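The Slow Return of the Serside Marsh

November 11, 2019

For most of the last century, the low ground between Tustthorpe and the mouth of the Serside River was treated as land waiting to be put to use. Ditches were cut across it, a sea bank was raised along its outer edge, and the water that had shaped it for generations was sent out to the estuary through a single iron gate. Maps from the period label the area as pasture. Older maps label it simply as marsh.

The older name is now the accurate one again. Over the past several years the Serside Wetland Trust, working with the county drainage district and the landholders of Flelham, has opened the bank in two places and allowed the tide to return to 64 acres of former grazing land. The project is modest in size, but it has attracted attention from coastal managers elsewhere, largely on account of the way in which it was negotiated.

The first proposal went much further. It called for the removal of the entire bank and the flooding of all the land behind it, including several fields still in daily use. Farmers in Flelham objected, and with good cause. The only road serving their properties ran along the top of the bank, and no provision had been made to replace it. The plan was withdrawn after a single public hearing, and relations between the Trust and the village remained strained for some time.

What followed was a long period of survey work. Staff measured ground levels along the main ditches, recorded the salt content of the soil, and marked the fields that already held standing water in winter. The results showed that the lowest ground lay well away from the road. Much of it had been giving poor grass for years, and its owners were prepared to discuss a lease. An agreement was reached under which the Trust would rent the low fields, build a new inner bank to protect the higher ones, and keep the road open in all seasons.

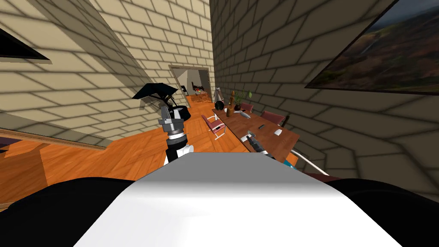
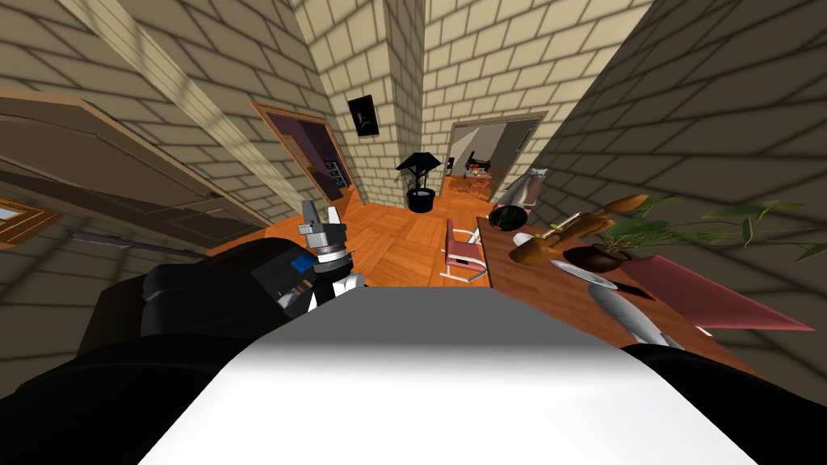
The inner bank was finished before any breach was made. Clay was dug on the site, and the pits left behind were shaped into shallow pools with gently sloping sides. The outer bank was then opened at its two weakest points, at a time of low tides, so that the first water to enter would do so slowly. Engineers had warned that a sudden flow could scour the new channels and carry soft mud into the oyster beds downstream.

The plants responded sooner than had been expected. Glasswort appeared on the bare mud in the first growing season, followed by sea blite and scattered clumps of cordgrass. No seed was sown. The surveyors attribute the growth to material carried in on the tide from the narrow fringe of marsh that had survived outside the bank. The former pasture grasses died back in the lowest fields and persist only along the edges, where the salt reaches them a few times a year.

Birds have been recorded at the site since before the breach, and the change has been considerable. In the most recent winter season, observers listed 52 species on or beside the marsh. Redshank have nested on the higher tussocks, and the June survey found 13 pairs, where earlier surveys had found none. Skylarks, by contrast, have declined. They nested in the old pasture, and the Trust's annual report acknowledges that the loss of this habitat was foreseen and could not be avoided within the boundaries of the scheme.

The project has also had its failures. A line of brushwood fences, placed to trap sediment near the northern opening, was carried away in its second winter and has not been replaced. One of the clay pits silted up entirely. At the western end, a culvert beneath the road proved too narrow, and rainwater backed up into a field that the Trust had undertaken to keep dry. The owner was compensated and a larger pipe was installed, at a cost that took up most of the year's reserve for repairs.

Funding remains uncertain. The initial works were paid for in large part by a grant from the Negri Foundation, which supports coastal restoration but does not ordinarily meet the cost of upkeep. The leases must be renewed at intervals, and the inner bank requires inspection after every major storm. The Trust has proposed a maintenance fund to be shared with the drainage district, on the argument that the marsh now absorbs a good part of the force of the waves before they reach the bank. The district has asked for further measurements before it commits public money.

Grazing has not ended altogether. Cattle are turned out on the upper marsh from late summer, in small numbers, under terms set out in the leases. Their presence keeps the taller grasses in check and leaves open ground for wintering geese. Several of the Flelham farms now sell marsh-grazed beef at the Tustthorpe market, and the income, though small, has helped to settle some of the doubts expressed at the first hearing.

Attention is turning to the southern shore, where the bank is older and in worse repair. Some 1000 yards of it were patched after the last severe storm, and the drainage district does not expect the repairs to hold indefinitely. The Trust has begun a survey of ground levels there, and the landholders have been invited to take part from the start. A decision on whether to seek permission for a second breach will be made once that survey is complete.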